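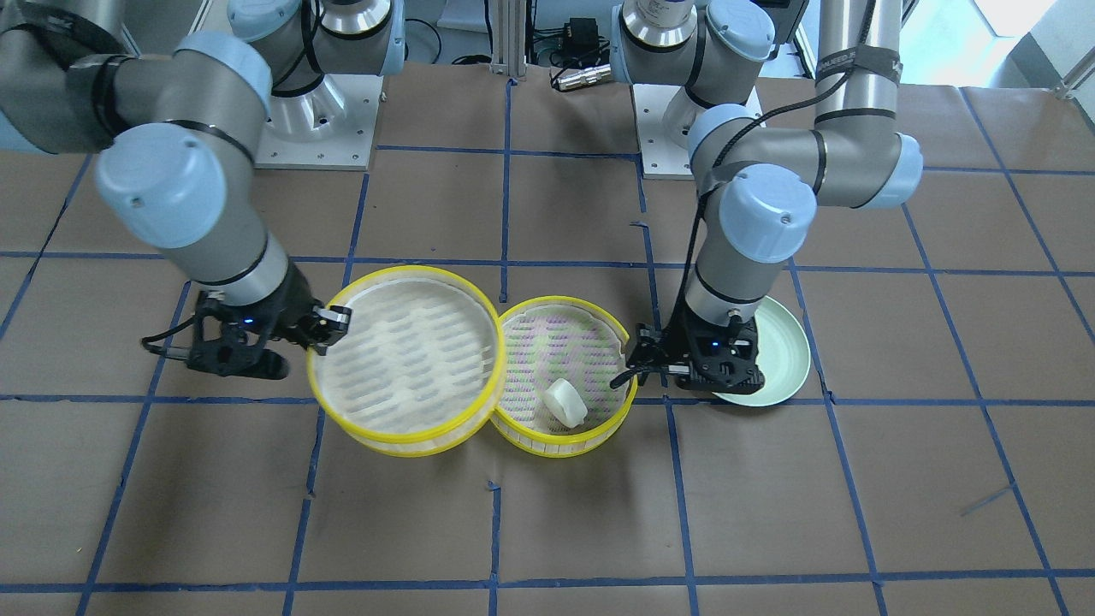 Mikau play steamer set - 2 baskets, one large one small

Yellow rims, slotted bottom on the large, lattice on the small. Small one sits right next to the big one on a table, fine for pretend dim sum. Item no. 795. Light, easy for little hands.
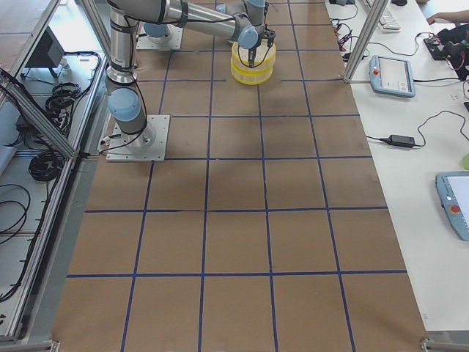
Wipe with a damp cloth, no dishwasher pls. Not for real cooking - toy only. Ships from Eldale in 2 days, orders befor noon go out first. Bulk for preschools, ask Soledad Gallagher.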